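Dish towel
By Nadja Nägeli
October
12 comments

A dish towel is a flat cloth for drying plates, and I own far too many of them! Most are cotton or linen. Linen leaves less fluff on glasses, so that's what I grab when company is coming (my aunt swears by it too).

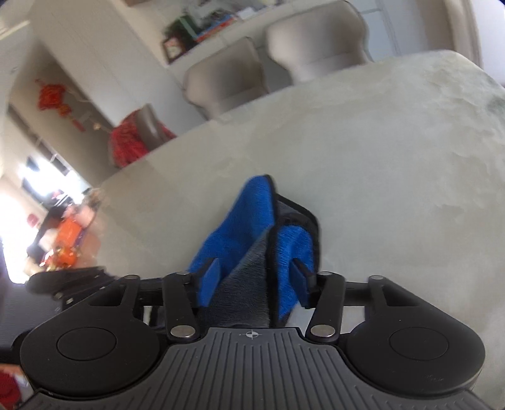

New ones barely soak anything up until they've been washed a few times. I skip fabric softener, which coats the threads, and I hang mine by a corner loop. Waffle weave dries fastest in my kitchen.

40 shares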